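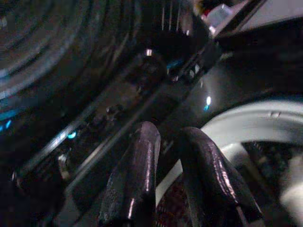 fetley_fan
Finally got a whole evening for the workbench pile! Everything round and ribbed goes in one bin now, everything with mesh in another, and I can find things again – what a feeling. Anyone else sort by shape?

Pravesh Zulu
Love this! I did mine in October and it took until 2 in the morning. I go by size though. Shape falls apart once you have a few odd rims and bars that don't match anything.

pesekparts
Disagree with Pravesh, size is worse. A big ring and a big bar don't stack, so you end up with a bin that's mostly air. Shape all the way.

Pravesh Zulu
They do if the bar goes in standing up :) My bins are 60 cm deep.

fetley_fan
Ooh, standing up! Trying that tonight. The long metal ones have been lying across everything else and I'm forever lifting them to get at the rings.

flastlow7
Tape a label on the short side too, so you can read it on the shelf.

Comments (2)

Mina: Did my whole garage this way, so much fun!

dodetti_dan: Still a size person. Great thread though – more bench talk please.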